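Dorkent Kids > Ask Us Anything > Everyday Stuff > Why Does My Laptop Get Hot?

By Hsin-yi Yuen
December

This site uses cookies. They are not the kind you can eat, which we agree is a letdown. Accept / Manage settings

Why does my laptop get hot?

Feng-yi Au, who is in fourth grade, wrote to ask why the family computer turns into a pancake griddle whenever there is a game on it. Good question, Feng-yi. Please do not make pancakes on it.

Inside every computer is a chip called the processor. It does the thinking, or what passes for thinking in a machine that still can't find your printer. The processor is full of tiny switches that flip on and off, and each flip uses a little bit of electricity. Most of that electricity ends up as heat.

One flip makes so little heat you would never notice. But a processor flips its switches millions and millions of times while you are deciding which hat your game character should wear. It adds up. A busy chip can reach over 100 degrees Fahrenheit without even breaking a sweat - mostly because chips can't sweat.

You can, though, and that is how your body cools off. Computers need another trick.
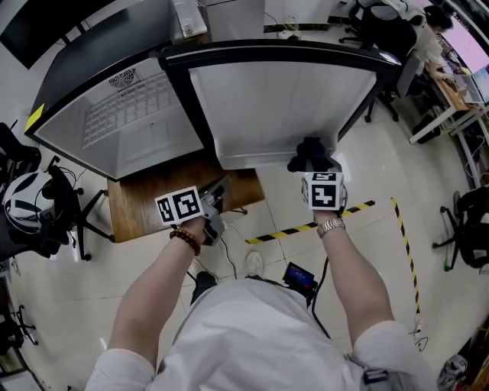 Many laptops use a fan. Near the processor there is a metal pipe, and metal is very good at carrying heat away from things. (This is also why a metal spoon left in hot soup is a mean surprise.) The pipe carries the heat over to some thin metal fins, the fan blows air across them, and the warm air goes out through little slots called vents. That whooshing noise during your game is the fan working hard. It would like a thank-you now and then.

Now think about where you put your laptop. On a bed? On a pillow? On the cat? Soft things can cover up the vents, so the warm air has nowhere to go. When a computer gets too hot it slows itself down, and if that doesn't help, it may switch off. It will pick the moment right before you save your homework.

Try this: find 2 mugs and ask a grown-up to fill them both with warm water. Wrap one in a thick sock and leave the other alone. Wait 12 minutes, then feel the water in each. The sock mug should be warmer, and now you know how a laptop feels under a blanket.

Wash the sock afterward.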